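9月2日

我学中文已经很久，但是写博客还是慢，一篇短文要改好几遍。今天我想写搬家以后怎样整理书。

我的书一共有168本，大部分是小说和词典。搬家的时候，朋友Tegan Donnelly帮我装箱。她按照书的大小来装，箱子很整齐，可是到了新家，我完全找不到自己要的书。一本罗马尼亚语的语法书，我找了两个晚上，最后发现它和菜谱在一起。

所以我决定重新分类。开始我想学图书馆，用编号。我在本子上写了10个类别，第二天就觉得太复杂。比如Veronica Pană送给我的那本游记，里面有一半是诗，应该放在哪里？我问她，她回答说，放在你睡觉以前能拿到的地方。我觉得这个回答很好，就按照“什么时候读”来分了。
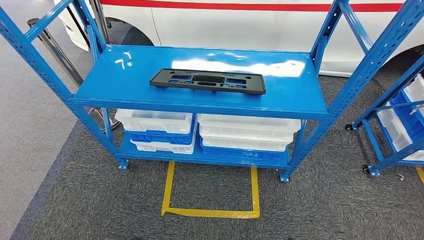

早上读的书比较薄，晚上读的书比较厚，周末读的书常常是画册。画册很重，这让我考虑了很长时间架子的问题。木头书架好看，但是我以前的那个，中间的板已经弯了。蓝色的钢架子，立柱上有一排一排的长孔，层板前面还有折边，样子不像书房里的家具，我却慢慢喜欢上了这种颜色。Kulsoom Tarar认为书房应该安静，蓝色太亮。我们为这件事争论了一顿饭的时间，没有结果。

词典我单独放在桌子上。虽然现在大家都用手机查词，我还是习惯翻纸的。翻的时候，眼睛会碰到旁边的词，有时候这些词比我要查的那个更有意思。上个星期我查“架”，顺便学会了“架势”，到现在还没有机会用。

还有一箱书没有打开，里面是大学时候的课本。Brodie McAlister劝我送人，我说再等一等。有几本书的空白处写满了我的笔记，字很难看，语法也有错误，但是我想留着。这个月我先把小说分完，课本放到下个月再决定。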